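Manipulación robótica — Apuntes del tema 7
Objetos deformables: aprender a estirar antes de aprender a doblar

Última actualización: 21 feb 2019

Estos apuntes cubren las dos sesiones dedicadas a textiles. Presuponen el tema 5 (control de impedancia) y el tema 6 (aprendizaje por demostración). Quien haya faltado al 6 puede intentarlo de todos modos, con la misma fe con la que se intenta doblar una sábana bajera.

7.1 Por qué un calcetín es peor que un cubo

Un cubo rígido sobre una mesa se describe con seis números, tres si aceptamos que no va a levantarse solo. Su geometría no cambia cuando lo tocamos, y a esa cortesía le debemos cuarenta años de literatura sobre agarre.

Un textil no tiene esa cortesía. Su configuración vive en un espacio que, a efectos prácticos, es de dimensión infinita, y cualquier contacto la modifica. Si se modela como una malla de masas y muelles, una prenda pequeña pide varios cientos de nodos para que los pliegues se parezcan a pliegues, y los parámetros elásticos hay que identificarlos prenda por prenda. El punto acanalado añade su propia maldad: es mucho más blando en la dirección transversal a los canales que a lo largo de ellos. Un modelo isótropo predice muy bien el comportamiento de una prenda que no existe.

Recordatorio del tema 5: la rigidez que vemos en el extremo del brazo es la serie de la rigidez del controlador y la del objeto. Con tela en medio, la segunda es casi nula hasta que se acaba la holgura y luego sube de golpe. Todo lo que sigue consiste en encontrar ese codo de la curva sin pasarse.

7.2 El método: tensar y alisar por separado

Seguimos la propuesta que en el seminario llamamos Prokimis, desarrollada por Jadwiga Cieślak en su tesis y reimplementada en nuestra celda por Hüsnü Güler. La idea cabe en una servilleta y la implementación ocupó un curso entero.

Se usan dos puntos de contacto. El primero es el ancla: sujeta la prenda por un extremo y no se mueve. El segundo es el contacto móvil, que presiona la tela contra la mesa y se desplaza alejándose del ancla. Entre ambos queda un tramo de tejido, y ese tramo es lo único que el sistema intenta controlar. El resto de la prenda puede hacer lo que quiera, y de hecho lo hace.

La acción se descompone en dos políticas:

a) Política de tensado. Entrada: fuerza estimada en la muñeca y posición relativa de los dos contactos. Salida: velocidad a lo largo del eje ancla-móvil. Se detiene cuando la pendiente fuerza-desplazamiento supera un umbral.

b) Política de alisado. Entrada: la imagen de la cámara de muñeca. Salida: un desplazamiento lateral corto y una presión normal. Busca arrugas en el tramo y las empuja hacia fuera.

Se alternan hasta que la segunda no propone ningún movimiento mayor que su propia incertidumbre. El criterio de parada es feo, pero los elegantes que probamos no paraban.

Nótese que (a) no ve y (b) no siente. En la versión conjunta, una sola red con ambas entradas, la red aprendía a ignorar la fuerza, porque en las demostraciones la imagen bastaba para adivinar qué haría el operador. El operador humano también miraba. Es un caso de libro de la confusión causal que vimos en el tema 6 y conviene tenerlo presente para el examen, aunque no he dicho que vaya a caer.

7.3 Datos

Para la política de alisado se recogieron 200 demostraciones teleoperadas con prendas de colores y texturas distintas. Para la evaluación se reservaron 26 prendas que no aparecen en el entrenamiento.

Dos advertencias sobre la recogida. La primera es que el operador mejora. Las demostraciones del final son más cortas y más limpias que las del principio, y si se ordenan por fecha y se cortan por la mitad se obtienen dos robots con caracteres opuestos. Hay que barajar. La segunda es que el operador se aburre, y un operador aburrido deja de corregir arrugas pequeñas. La política imita también eso, con una fidelidad que ya quisiéramos para lo demás.

7.4 Lo que ve la cámara de muñeca

La cámara va montada cerca de la pinza y mira hacia las puntas. Tiene la ventaja de que el contacto aparece siempre en una zona parecida de la imagen, y el inconveniente de que la propia pinza tapa una parte considerable de lo que interesa. Además, cuando la prenda es larga, casi nunca cabe entera.

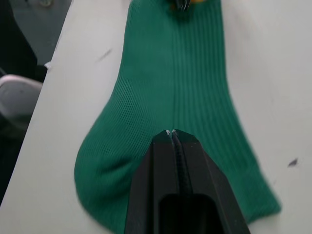
Figura 7.3. Calcetín verde acanalado visto desde la muñeca. Abajo, la pinza negra con las puntas sobre el tejido; el bulto del talón queda a la izquierda.

Interesan tres cosas en la figura 7.3. Los canales del punto corren a lo largo de la prenda y se distinguen mejor en la mitad derecha, de modo que la textura ofrece una referencia de orientación gratuita. Cerca de la línea central la dirección del acanalado cambia ligeramente, como si hubiera una costura o un doblez, y un estimador ingenuo puede tomar ese cambio por una arruga y dedicarse a plancharlo con entusiasmo. Y junto a la punta oscura que presiona el otro extremo, arriba, la tela está algo fruncida: en un detector de arrugas local, esa zona hay que enmascararla.

Hay también un pliegue diagonal tenue en el talón. Según la definición de 7.2 cae fuera del tramo de interés y la política debería dejarlo en paz. Discútase si la definición es buena o si solo es cómoda.

7.5 Resultados

El protocolo consistió en 272 intentos sobre las prendas reservadas, con la configuración inicial elegida al azar dentro de un conjunto de posturas «razonables». Las comillas son de Güler, que fue quien las colocó.

Resumen cualitativo (las tablas completas están en el anexo del tema):

— La versión separada supera a la conjunta en todas las categorías, con más claridad en punto acanalado.
— Sin política de tensado, el alisado empuja la arruga de un lado a otro y acaba entregándola donde la encontró.
— Sin política de alisado, el tensado funciona bien en tejidos gruesos y produce acordeones en los finos.
— El fallo más frecuente es el deslizamiento del contacto móvil. El segundo es la parada prematura, cuando la prenda se engancha y la fuerza sube antes de tiempo.

Un comentario sobre la métrica. Se mide el área proyectada de la prenda frente a su área de referencia extendida a mano. Un robot que estire con saña puede superar la referencia, y alguno lo hizo. Cieślak recorta el valor en la unidad; yo preferiría penalizarlo, pero la tesis es suya.

7.6 Ejercicios

1. Escriba la ley de control de la política de tensado como una máquina de dos estados. Indique qué ocurre si el umbral de pendiente se fija por debajo del ruido del sensor.

2. Proponga un aumento de datos que haga al detector de arrugas insensible a la dirección del acanalado. Explique qué información útil destruye su propuesta.

3. Con las restricciones de 7.2, ¿puede el sistema distinguir una prenda enganchada de una prenda tensa? Si responde que sí, indique con qué señal. Si responde que no, proponga un movimiento exploratorio breve que permita decidirlo.

4. (Optativo) Repita el ejercicio 3 con una media muy fina. Se valorará la resignación.

Entrega en junio, junto con la memoria de prácticas. Los ejercicios manuscritos se aceptan si se pueden leer.

Materiales recientes del curso
Tema 6 — Aprendizaje por demostración y sus malentendidos
Tema 5 — Control de impedancia: segunda parte
Práctica Fellidberg: calibración de la cámara de muñeca
Práctica Uysal: estimación de fuerza sin sensor de fuerza
Lectura comentada: el simulador de telas Prirnis
Anexo del tema 7: tablas de resultados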